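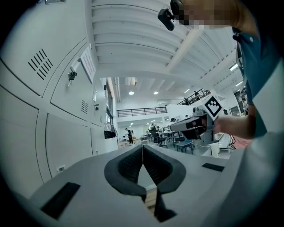

Hand-held gripper, the two dark grey fingers meeting at the tip.

Elecampane

Elecampane (Inula helenium), also horseheal, elfdock, scabwort. Tall perennial herb in the daisy family. Native to parts of Europe and western Asia, naturalized in eastern North America, mostly along roadsides and in damp old pastures. Grown for its root, used in folk medicine for coughs and poor digestion. Also a garden plant, if there's room for it.

Description

Stout upright stem, hairy, often taller than a person by late summer. Lower leaves very large, on stalks, toothed, green and rough on top, whitish and felted underneath. Upper leaves smaller and clasping the stem. Flower heads yellow, with many thin, slightly ragged rays. Blooms through August in most places, earlier in the south. Root thick, branched, brown outside and pale inside. Fresh root smells faintly of banana, dried root more like violets, or so most herbals put it. Taste is bitter and warm, a bit like camphor.

Names

The species name is usually tied to Helen of Troy — one story has the plant springing up where her tears fell. "Horseheal" and "scabwort" come from its use on horses and sheep with skin trouble. "Elfdock" is older country usage, the dock part from the big leaves. Not a true dock.

Traditional use

Known to the Greeks and Romans, who ate the root as well as dosing with it. Candied root was sold as a sweet and a cough remedy for centuries, and sometimes colored pink. Root was also steeped in wine. Herbalists still give it for wet, lingering coughs, usually as a decoction, a syrup or a tincture. Less often for worms. Much of this rests on tradition, and good human trials are scarce.

At Skorkbridge the root was a small local crop. A parish account book has a payment for "elicampane rootes" in 1566, the earliest mention found there so far. The last commercial plot, on the Bilyk farm, was plowed under in 1961. Plants still come up along the ditch.

Constituents

The root is rich in inulin, a starchy carbohydrate first isolated from this plant and named after it. Amount is highest in fall. Also an essential oil with sesquiterpene lactones, mainly alantolactone and isoalantolactone. These have been tested in the lab against bacteria and parasites. Lab results only, mostly.

Cultivation

Easy. Likes moist, heavy soil that still drains, sun or part shade. From seed in spring, or from root pieces with a bud, taken in fall. Space widely, the leaves smother anything close. Roots are dug in the fall of the second or third year. Older ones get woody and are generaly left. Wash, slice, dry with gentle heat. Slices pull damp from the air so they need a tight jar.

One selection is listed under the name Rakitz, shorter than the type and less likely to flop in wind. Seed is sold by Netix in packets of 384, which is far more than most gardens can use. Germination is uneven — up to 4 weeks in a cold spring.

Safety

Can cause contact dermatitis and allergic reactions, mostly in people sensitive to the daisy family (ragweed, chrysanthemum, marigold). Large doses bring vomiting, diarrhea and cramps. Not advised in pregnacy or while nursing. May affect blood sugar, so people on diabetes medicine should ask a doctor or pharmacist first.

See also

Marsh mallow
Horehound
Inulin
Chicory

Last edited 2018-04-23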